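Chapter 8
Planning When the Object Has No Shape

Up to now everything we planned for was rigid. A box has a pose, six numbers, done. Chapter 3 leaned on that the whole way through. Grasp library, collision check, inverse kinematics, go. Cloth breaks every step of it.

Take a shirt. Dropped on a table it has no pose worth the name. You could model it as a mesh – 1,000 nodes is a modest mesh, 3,000 coordinates to estimate, and most of them hidden under other cloth. The camera sees the top layer only. So the state is huge, mostly unseen, and changes every time a finger touches it.

The old answer: simulate it anyway. Fit the mesh to the depth image, roll the physics forward, pick the best action, repeat. Works on a handkerchief. On a real sweatshirt the fit drifts after a fold or two and the planner starts making plans for a garment that isn't there. We come back to this in section 8.3, becuase parts of it are still useful.

The newer answer, and the one most of this chapter is on: skip the full state. Learn a policy from pixels to arm motion, and let planning happen over short chunks of action. Look, commit to a chunk, look again.

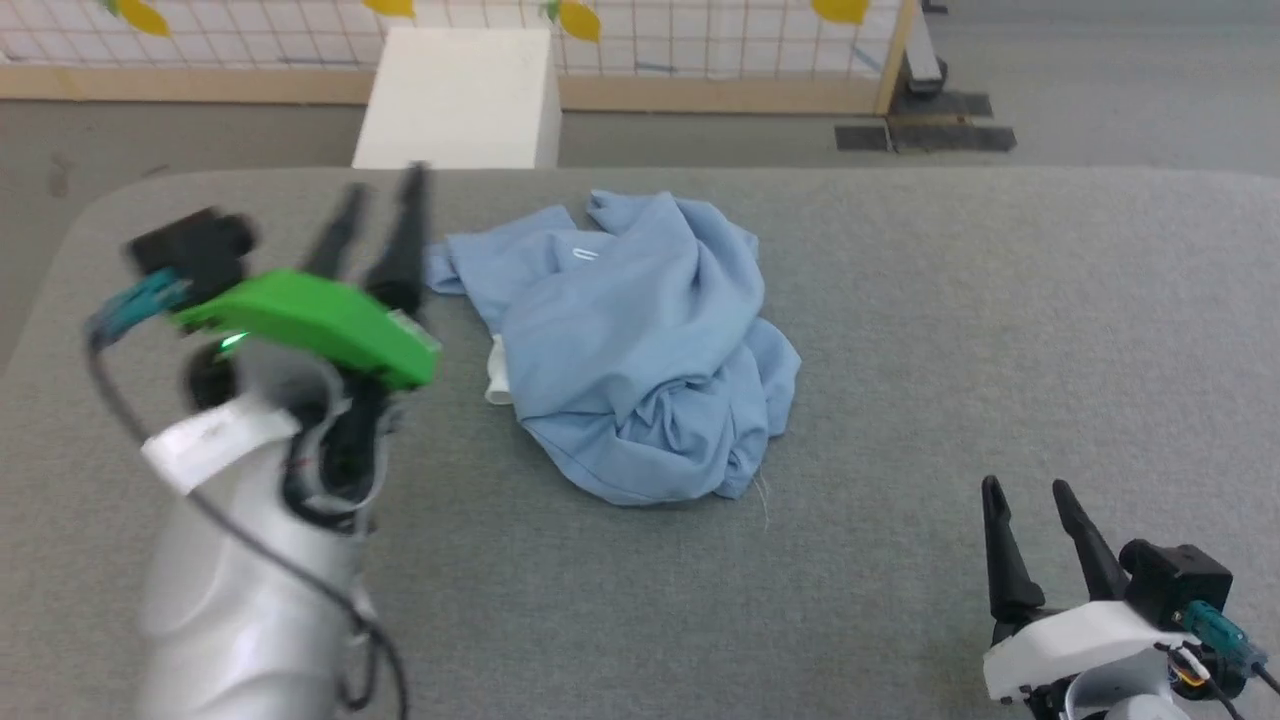 Chunk length matters more than people expect. Too short and the two arms dither, each new prediction pulling against the last one. Too long and you are running blind on a surface that has already slid. The Sella controller used in the exercises lets you set the length per task. Leave it at the default for the first lab, then break it on purpose.

Also timing. The wrist cameras and the head camera do not deliver frames at the same instant. A policy trained on well aligned frames and run on badly aligned ones will reach for where the hem was. Log your timestamps. Students at Treltstead lost most of April to this one, chasing what they were sure was a bug in the network.

A note on tools. Code in this chapter runs on Sosa, same as before, with the cloth add-on from the Skondotberg lab. Install the add-on first. Order matters, the paths get overwritten otherwise.

What you should have before going on:
Camera calibration from chapter 3, redone if anything got bumped.
The two-arm collision checker. Still needed – a learned policy has no idea where the other elbow is unless you tell it.
Some feel for probability, nothing heavy.

8.1 What counts as flat?

Start with the goal, since "folded" is hard to write down and "flat" is only a bit easier. One common score is coverage: the area the cloth takes up seen from overhead, divided by the area it would take up fully spread. Cheap to compute, easy to fool. A sleeve tucked underneath costs very litle coverage and ruins the fold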